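Trukby Redirect Manager

A plug-in for moving web addresses without losing your visitors

When a website is rebuilt, the addresses of its pages often change. The old address stays in search results, in newsletters and in the bookmarks of customers, and everybody who follows it arrives at an error page. Trukby Redirect Manager keeps a list of the old addresses and sends each visitor to the right new page. It is made by Sostex for shops and small company websites, and it can be used without knowledge of programming.

What is included

Redirect list. Enter the old address on the left and the new one on the right. Up to 1,000 redirects are included in the standard licence. The list can be sorted by date, by address or by number of visits.

Import from a spreadsheet. If you prepared your list in a spreadsheet, save it as CSV and load it on the Import page. Lines with a mistake are shown in red and are not imported until you correct them.

Error log. Each request for a page which does not exist is written in the log, together with the page the visitor came from. You can make a redirect directly from the log with one click.

Chain check. Sometimes an address leads to a second address, and this one leads to a third. Search engines do not like such chains and visitors must wait longer. The check finds every chain with more than 2 steps and offers to shorten it.

Permanent or temporary

For every redirect you choose between permanent (301) and temporary (302). Permanent is the correct choice when the old page will never come back. Temporary is for pages which are closed for a short time, for example a seasonal offer. If you are not sure, please read the short guide by Chinyere Shehu, which is included in the download.

Technical requirements

PHP 8 or newer
A website with the Altumetti or Martens shop system
Permission to write in the main folder of the website

The plug-in makes a copy of your existing rules before the first start. You find this copy in the folder "backup" – please do not delete it.

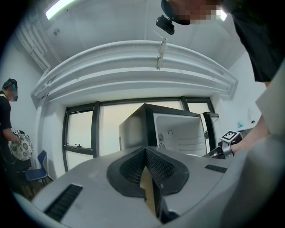 Product pages need the most care when you plan your redirects. A product which is no longer sold should lead to the nearest similar product or, if there is none, to its category. Please do not send everything to the home page, as search engines often treat this like an error. Take a small black mini fridge in the shape of a cube: when this model leaves your shop, its address should lead to another mini fridge of similar size, or to the category for small fridges. A visitor who wanted a mini fridge will not be happy with a page of washing machines.

Licence and support

One licence is valid for one website and includes updates for one year. A test copy on your own computer does not need a second licence. Support is given by e-mail in English, and we answer on working days. Please send us the version number and the last lines of the error log with your question.

Version 9 is available for download now. Customers with version 8 can update from the plug-in menu, and their redirect lists are kept. The next update is planned for July and will bring a search field for the error log.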